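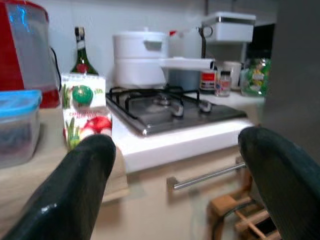 Lights over Skurkedar: the file is open at last

Newsletter > Skies and Signals > December 2, 2023

Search the archive Go

Well, it finally landed! After two years of asking, the Talebi papers are out, all 202 pages of them, and I've spent most of the week reading them at the kitchen table when I should have been doing my tax return.

If you're new to this list, Talebi was the small radar station that logged something odd over Skurkedar one August night. The log has it hanging in one place for 90 seconds, then heading north at a speed the operator wrote down twice and underlined. I love that underlining.

What's in there that we didn't have before? Mostly weather sheets – page after page of them – but also a letter from Lurell, the firm that looked after the equipment, saying a similar blip had turned up during testing. That's a bit of a blow for the spaceship crowd (hello, I'm one of you on my weaker days). On the other hand, 60 pages are still blacked out, and I can't think why you'd hide a faulty cable.

I've sent a follow-up request and I'll be putting the readable pages on the Novix forum, where 400 of you have already signed up to help with the handwriting. Bring strong glasses, the weather sheets are awful.

Filed under: Unexplained, Government files, Reader projects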